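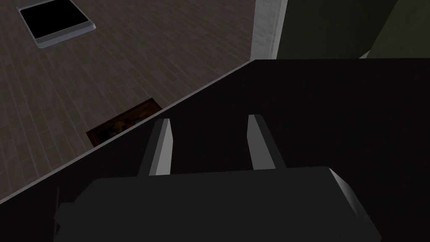

I went to the open day of Tosov because we want to buy a simulation kit for our training center, and I did not trust the video on their web page. The kit is called Clisero. It is a software package with ready rooms, a model of a robot gripper and a set of tasks, and the customer gets also one day of teaching with it. Carmela Morelli, who leads the product, started the demonstration with the view over the wrist, and this was a good choice for me. From there the open fingers are in front of a dark surface, and past its light edge you look down to a plank floor, with a brown crate partly hidden behind the rim and some small things in it, orange and yellow and reddish. I had to lean to the screen to understand the crate, and even then I could not tell what the small things were. I wrote this down as my first remark. The floor has seams between the boards and the tones change a little from board to board, but the dark furniture has no texture at all, and our trainees will notice such a difference quickly.

The office of Tosov is on the second floor of an old printing house, behind the bus station. The sign on the street is small and I walked past it. Sérgio Azevedo came down to bring me up, together with two teachers from a technical school who had made the same mistake. The program said ten o'clock, we began at half past ten. There was coffee and a kind of salty pastry, very good.

After the first talk we were divided by interest. One group went to see the licenses and the prices, the other group stayed with the software. I stayed. Later I regretted it a little, as you will read.

We could each try one task with the game controller. The task was to bring the gripper down to the crate and pick up one piece. I needed many tries. The left stick moves the arm forward and to the side, and the right stick turns the wrist, but up and down is on the two shoulder buttons, and my fingers did not want to learn it. Shufen Yu, who wrote most of the control part, told me that the buttons can be changed in a text file. I asked if they can be changed in a menu. She said it is planned for December.

When I finally closed the fingers on a piece, it stayed between them in a believable way. It turned a little when I lifted, as a real piece would do if you take it near the end. I let it fall on purpose to see what happens, and it rolled and stopped. One of the teachers pushed his gripper against the furniture with full force, and the arm stopped and a message came in the corner, with the name of the joint that was over its limit. I liked this message very much. In the package we use now, which is Bikden, the arm simply goes through the table and the trainee believes that all is well.

About Bikden I must be fair. It starts faster, and its menus are translated better. On the computers at Tosov, Clisero needed nearly 3 minutes to open the first room. Ms. Morelli said that the second start is shorter and it was, but I did not measure it. Our computers are older than theirs. I asked for a trial on our own machines and this was promised to me.

The light was the point where I had most questions. Our trainees work later with real arms in a hall with windows on one side, and there the fingers make reflections and strong shadows. In Clisero the fingers are pale and flat and very clean, with one bright side and one dark side. You can move the lamp, but in the room I tried I found only one lamp to move. Tibor Somogyi, who came from Mulder and already uses the kit since spring, said that he makes his own rooms with more lamps and it took him two evenings to learn. He showed us one on his laptop, a storage room with shelves. It was darker than the demonstration room, but I found it more useful for us.

With Mr. Somogyi I talked also during lunch. Mulder uses the kit to prepare people before they touch the machine, and he is content with it, mostly. His complaint is the recording. Each try is saved as a separate file with a number and no name, and after one week he had 241 files and did not know which trainee made which. Now he keeps a paper list beside the computer. I told this to Ms. Yu in the afternoon and she knew already.

Now the price. The license for a classroom covers up to 80 trainees per year, and the teaching day is included. For us this is more than enough. There is no smaller license, I asked two times. Because I was not in the price group, I have these facts from Albertina Paiva at the desk near the exit, who was patient with me and printed the page. What the page does not say is if the updates are free after the first year. She will write to me.

The last part of the visit was a talk about making your own objects. It was too fast for me, and the letters on the slides were small. I understood that you can bring a drawing of your workpiece and the program makes a solid body from it, but the weight you must enter by hand, and if you forget it the piece weighs nothing and flies away when the gripper touches it. The audience laughed at this, and the speaker showed it again.

I left at four to catch my bus. For my colleagues who will read this before our meeting: I would take the trial, with our own workpiece and on the slowest computer we have, and I would ask one of the younger trainees to use the controller. The printed page with the prices is in the blue folder in my office, together with the form for the trial, which needs a signature from us.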